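Robot Club, Week Whatever: Fingers, Pads and a Very Stubborn Block

2018-02-09

So I promised back in the fall that I'd write more about robot club and then I wrote exactly zero posts about robot club. Sorry! It's been busy in the best way. The short version is that there are 7 of us who show up every time, we have a name for our team now (Matach – it started as a typo for "match" in somebody's file name and stuck), and we're entered in the Jinddale challenge in March. Which is soon. Which is very soon, if you're me and you look at the to-do list taped to my laptop.

For anyone who hasn't been following along, the Jinddale thing is a pick-and-place competition for student teams. You get a pile of small objects, your arm has to pick them up and put them where they go, and you lose points for dropping things, for squashing things, and for taking forever. Last year's team from our school did fine on the squashing part and terribly on the dropping part. I wasn't on the team then but I've heard the stories. I've heard the stories a lot.

My job this year is fingers. I didn't ask for fingers! I wanted to do the planning code, because that's what I'm decent at, and I missed the meeting where people picked jobs (dentist). By the time I got back the only things left on the whiteboard were fingers and "snack money." I took fingers. Four months in, I'd fight anybody who tried to take them away from me.

What I didn't understand going in is how much of the whole project lives in the last few inches. You can have beautiful motion planning and a lovely arm and then the thing at the end closes on a block and the block squirts out sideways like a watermelon seed. All that math, and then, bloop. The gripper body itself just opens and closes. Everything interesting about whether you hold onto something comes down to what you bolt on the front of it, what shape it is and what it's covered in.

We've been through 6 versions of the fingers so far. The first ones were plain and straight and looked great and held nothing. Version two was the same but with tape on it, because we were desperate and it was late. Version three we don't talk about. Four was the first one I drew myself from scratch, and it was too thin, so when it squeezed anything solid the tips bent apart and the block tipped over. Five was too fat and hit the table. If you've ever tried to pick up a coin while wearing ski gloves, that was version five.

Version six is the one on the arm now, and I love it. It's thick, it's layered, it's this coppery orange color that makes it look like a piece of fancy plywood from another planet, and it has green pads on top. I'd like to say the color was a design decision. The color was what was in the bin.
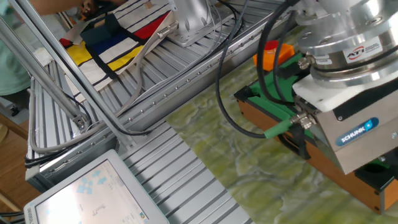
Version six on the arm, with the orange block. Monitor in the corner, table in its usual swirly glory.

The big stack of silver discs above the gripper is the force-torque sensor, and I need to talk about it for a minute, because it's the part of the setup I was most scared of and it's turned into my favorite. It sits between the arm and the gripper and feels pushes and twists. So if a finger bumps the table, we get a spike in the numbers. If we've picked something up off-center, the weight pulls to one side and you can see that too, if the thing is heavy enough. The orange block isn't heavy enough. We've tried. It's basically a rumor as far as the sensor is concerned.

You also have to zero it. I can't tell you how many times I've watched a run go weird, started pulling my code apart, gotten an hour into it, and then someone leans over and says "did you zero it?" and no. No, I did not. I've put a sticky note on the keyboard now. The sticky note says ZERO IT and has a drawing of an angry donut.

Okay, pads. This is where the last two weeks went. The old rubbery stuff we used was so grippy that it grabbed the block wonderfully and then would not let go. The gripper would open and the block would just ride along on one finger, very happy, and then fall off halfway back to the start position. That counts as a drop! I read the rules three times hoping it didn't, and it does. We ordered a sample pack from a little supplier called Chukwu and stuck different ones on, and did the same pick 15 times with each kind, writing down what happened on the back of an old lab handout.

The results were kind of all over the place. The softest one had the best grip and the worst release. The hardest one let go cleanly and also let go when we didn't want it to. The green is somewhere in between, and so far it's the one I'd bet on, but I want to run it again with the smaller objects before I swear to anything. Also the adhesive matters way more than I figured it would. A pad that slides a tiny bit on its finger is worse than no pad at all, since you think you've got hold of the block and really you've got hold of the pad.

(If anyone reading this does this for real and has an opinion on adhesive, please, the comments are open. I'm begging.)

The other thing eating up time is cables. Cables! They never come up in the videos. The arm moves one way and the cables want to be somewhere else, and if a loop is too short it tugs at the end of a move and shows up in the force readings as this mystery pull. We spent a whole evening sure that we'd found a calibration bug. We had names for the bug. It was a cable. So now there's more slack in there, and the trick is giving it enough room to move without letting it sag down where the fingers are working. Our current system is part zip ties and part hope, and I'd like it to be a bit more zip ties by March.

I get asked what we do at a typical meeting and I think people picture sparks flying. Mostly it's a few of us crowded by a monitor arguing over whether a number should be negative. Someone's running the arm at a crawl with a hand near the stop button. Someone's eating chips at the far table (NOT near the robot, we had a talk about it). Bags end up wherever bags end up. Then a run goes well and everyone makes this noise, like a soccer crowd but nerdier, and we do it again to see if it was luck. Often it was luck.

After meetings a bunch of us walk over to Tastgate, the noodle place by the bus stop, and that's where the good ideas come from, I swear. The angled tip on version six came from one of the seniors trying to pick up a dumpling with one bent chopstick. She got it on the first try and we all went quiet and then I was drawing on a napkin. I still have the napkin. It has soy sauce on it, and it's technically our design documentation.

Things still on the list before Jinddale, in no real order:

Run the green pads with the small objects, and with the round one, which everybody hates.

Print and glue a spare set of fingers. Two spare sets if there's enough material left. One of last year's tips snapped on the morning of the event and they finished with a finger and a half.

Speed. We're slow. We're careful and slow, and I think we could be careful and medium.

Write down the wiring so that somebody other than the one person who did it can put it back together after the drive.

Decide on shirts. There's a real fight going about the shirts.

I keep going back and forth on whether to start a version seven. There's a rule in my head that you should stop changing the hardware a month out and just practice with what you've got, and I think that's a good rule, and I also have a sketch in my notebook with a slightly wider tip that I can't stop looking at. It'd only take an afternoon to make. I know how that sounds. The planning people have told me very nicely that if I change the finger length one more time they're going to make me update all the offsets by myself, and that's fair, I did it to them twice in January and one of those was by 4 millimeters and I forgot to mention it.

So for now it's six. Six is good! Six picks up the block. Next post I'll try to get a video up of a full run, start to finish, assuming I can get one where you can't hear me yelling at it. And I'll put up the pad numbers too once I've typed them in from the handout, if I can read my own writing.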